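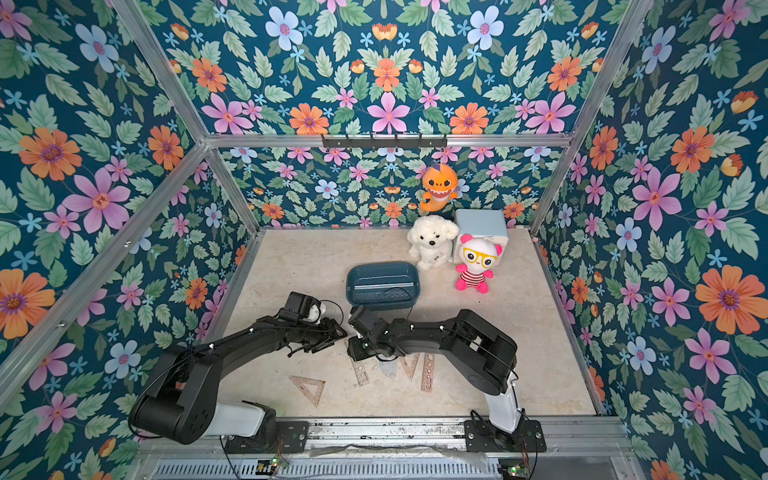 How long does it take to make a hexagon quilt by hand?

Longer than most people plan for. A lap-size top sewn over paper pieces will usually fill the evenings of one winter and often part of the next. A cushion cover is a few weeks. If you need a present by a certain date, make the cushion.

The question comes up every fall when the Zondcombe Patchwork Group starts its paper piecing evenings, so this item goes over the method and the arrangements for the season. Members who have done it before can skip to the dates at the end.

Paper piecing is old and slow and needs very little equipment. You cut a shape out of stiff paper, wrap fabric around it, baste the fabric down, and then sew the covered shapes to each other edge to edge with small whip stitches. When a piece has neighbors on all its sides, the paper comes out. The corners stay sharp, and you can do nearly all of it in a chair with a lamp.

Hexagons are the usual place to start. All the corners are wide, so the fabric folds over without much bulk. Triangles and diamonds have narrow points, which leave little tails of fabric on the back that have to be pushed to one side as you sew. We suggest making at least one full flower of seven hexagons before trying anything with a point.

Cutting the papers

Any paper a little heavier than printer paper will do. Old greeting cards are fine if they aren't glossy, and so are the subscription cards that fall out of magazines. Trace with a sharp pencil and cut just inside the line. Always trace from your template and never from a paper you have already cut. A pencil line's width added each time is enough to spoil the fit by the end of a row.

Hexagons are named by the length of one side, and beginners often measure straight across instead. Last April we had two people at the same table sewing what they both called one-inch hexagons, and the pieces were nowhere near the same size. Please check before you cut a whole stack.

Choosing fabric

Plain woven quilting cotton is easiest. Shirts are good too, once the seams and the worn parts are cut away. Large prints can be used two ways. You can cut anywhere and let the pieces come out mixed, or you can move a window template over the cloth until a flower or leaf sits in the middle and cut there. The second way leaves the cloth full of holes and uses a lot more of it, so buy extra.

Wash anything dark or red first. Press it flat and leave out the starch until you know whether you like sewing through it.
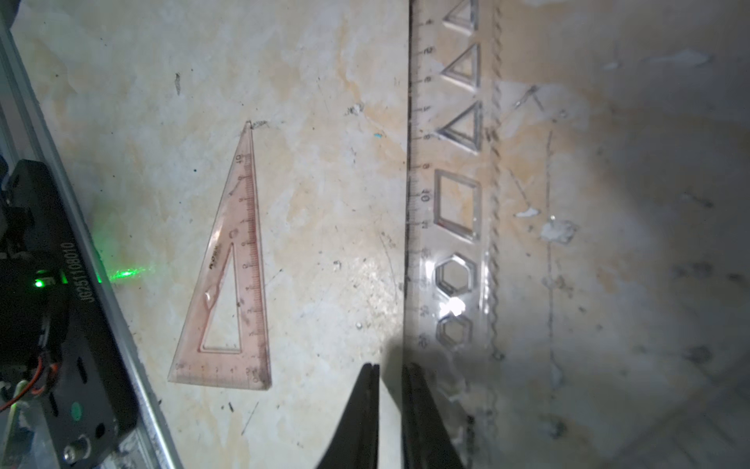 Karlijn Koster wrote after the last issue to say that our advice on basting was too strict. She has stopped sewing through the paper altogether and only catches the folded fabric at each corner, which lets her pull the papers without snipping a single thread. "I used to dread taking them out," she wrote, "and now I do it while the kettle boils." She adds that the method is no good for very large pieces, where the fabric shifts between the corners.

We tried her way on one-inch hexagons and it works well. The basting thread stays in the quilt where it can't be seen, and the papers come out clean enough to use again. For anything with sides over two inches we would still go through the paper, or use a dab of washable glue stick on the seam allowance. Go easy on the glue. Too much and the paper tears when you pull it.

Sewing the pieces together

Place two pieces right sides together, line up the corners, and take small stitches along the edge. Try to pick up only a thread or two of each fold. If you feel the needle go into paper, you are too deep. Knot off well at the corners, where the strain falls. A thin thread in gray or tan will suit most mixed colors, and it saves changing the spool every time you change the fabric.

Number the rows on the back of the papers as you go — pencil only, since ink can come through in pressing. Put finished flowers in a flat box, as they crease badly in a bag.

Arrangements for this season

The evenings begin in October and run every other week, with a break over the holidays. There are 32 places. Beril Türkmen has the list, and names are taken in the order they arrive. Beginners should bring scissors for paper, scissors for fabric, a needle they can thread without help, and a few scraps. Papers for the first flower are provided.

The Flirnska quilt, our shared project, now has 87 flowers of the 113 in the plan. Blues and greens are well covered. We are short of yellow and would be glad of anything in a soft plain brown for the path between the flowers. Finished flowers can be handed in at any evening with the papers of the outer ring left in.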